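Tolero, a supper delivery service run from a shared kitchen in Brolbridge, will begin taking weekday orders in November. Founder Biljana Kneževič has sold weekend meals by advance order for the past two years and left her accounting job in the spring.

The opening menu has six dishes, all cooked the same day and packed in returnable tins. Stuffed peppers, bean soup and a baked noodle dish carry over from the weekend list. The others will rotate monthly. 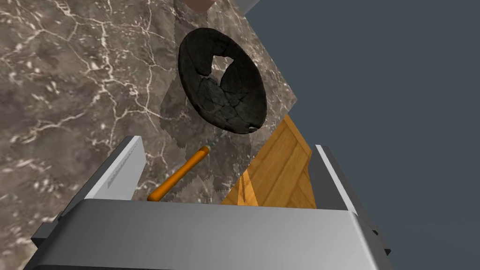 Orders close at 11 a.m. and deliveries run from 5 p.m. to 8 p.m. within the town limits. Trornlow addresses will be added later if a second driver is hired. The minimum order is two portions, and a deposit is charged on each tin.

Kneževič said the weekday service is capped at 29 orders a day. "The oven sets the number," she said. "I can cook more soup, but I can't bake more peppers."

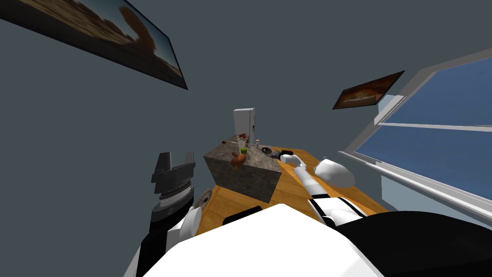 Weekend sales reached roughly 300 portions a month over the summer, according to Kneževič, with most orders coming from repeat customers. Prices for the existing dishes will stay the same. Bread is now included with soup - it was previously sold as an extra - and comes from the Szűcs bakery.

Géza Hajdu, who cooked with Kneževič on weekends, joins full time and will handle prep and packing. Boglárka Antal will take orders by phone and manage the delivery schedule.
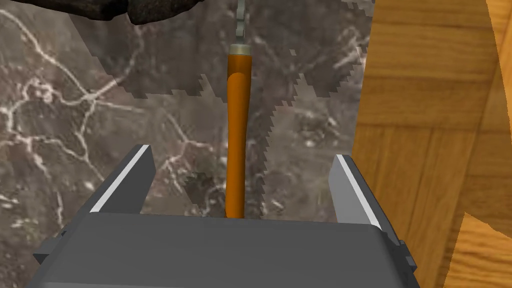 The kitchen lease runs through next fall and covers mornings and early afternoons only. Cooking therefore has to finish by 4 p.m., when the evening tenant takes over. Hot dishes are held in insulated boxes until they go out.

Allergen sheets will be printed for each dish and included with the order. Substitutions are not offered on weekdays, but onions can be left out of the soup if requested the day before. Weekend ordering continues on the current schedule.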